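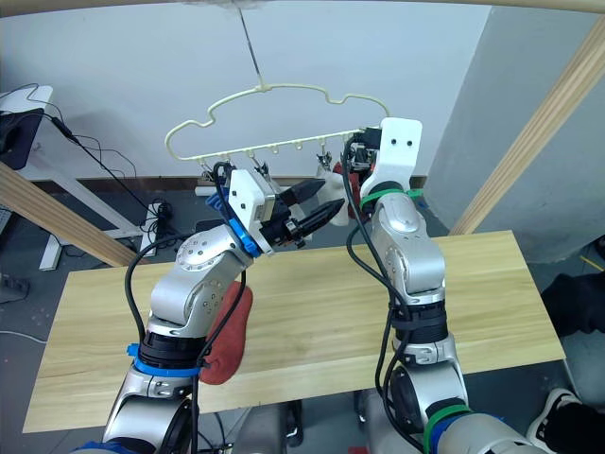 The Vancombe Basketball Club has confirmed that its starting point guard will decline the player option in his contract and enter free agency. The decision was announced on August 6, 2024, following talks with club management that extended well past the original deadline.

Under the terms of the option, the player would have received $775,000 for one further season. His representatives at Rendico had sought a new agreement covering 4 years, with a larger share guaranteed. The club was prepared to guarantee only the first two. Neither side moved far from its opening position – a result that many season ticket holders had expected since December.

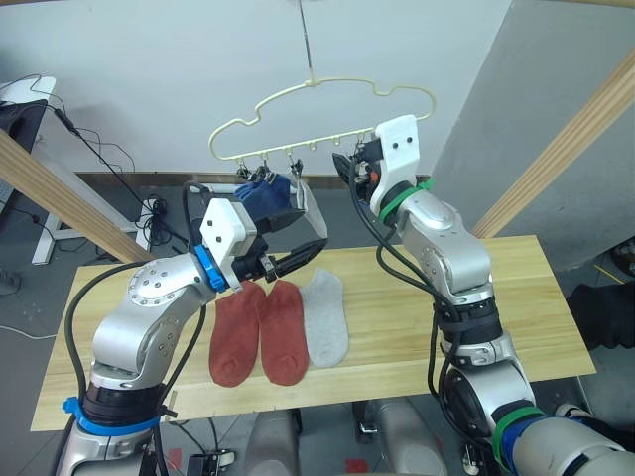

Availability remains the central question in this dispute. The guard appeared in 30 games last season, and management has been reluctant to commit long-term money to a player who missed so many. Equipment is a smaller matter, although it too is written into the contract: players must wear the navy blue sock supplied by the club, in the same color as the one hanging from the clips of the car-shaped hanger, and the guard was fined $100 on two occasions for wearing white.

Saragih is widely regarded as the most likely destination. That club has an open roster place and lost its own starting guard to Drastanix earlier in the summer. Vancombe, for its part, has stated that it will not match outside offers and will begin the season with its present reserves.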